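Ticket: Stair lift at the Vavatside museum house stops short of the upper floor
Opened: 30 October 2022
Status: waiting on part

Hi all, me again with the lift! It's the Arnach platform lift on the back stairs, the one visitors with wheelchairs or walkers use to get up to the bedroom displays. Since this morning it quits 2 inches below the landing, beeps, and shows code 11. Going down is fine.

What I tried so far

1. Turned it off at the wall, waited 8 minutes, turned it back on. Same code.

2. Checked the key switch on both floors. Both OK – the upstairs one is a bit stiff, but it was stiff back in March too.

3. Ran it up empty, then with 70 pounds of sandbags. Stops in the same spot either way, so I don't think it's the load.

4. Put the "lift out of order" sign at the ticket desk. 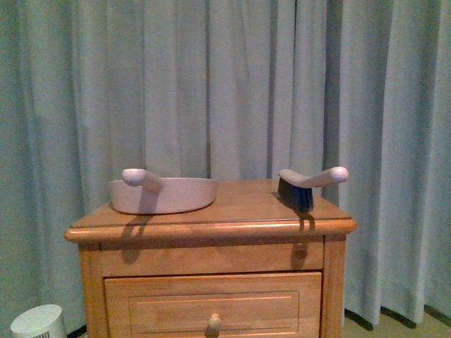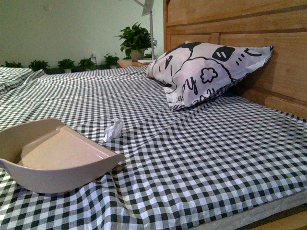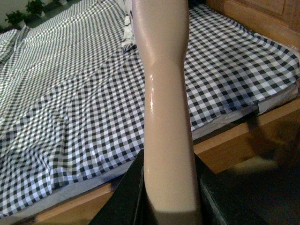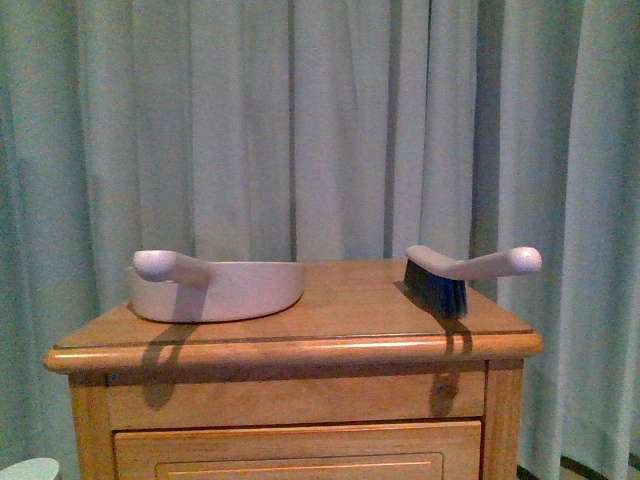 5. Called the Bauerfeind service line. They think it's the upper limit switch and want the serial number off the plate. I read it as starting with an E, but the rest is worn – does anyone have the Estus paperwork from the install?

Update, same afternoon: found the paperwork, number sent, switch ordered. Please keep the key at the desk until it's fitted.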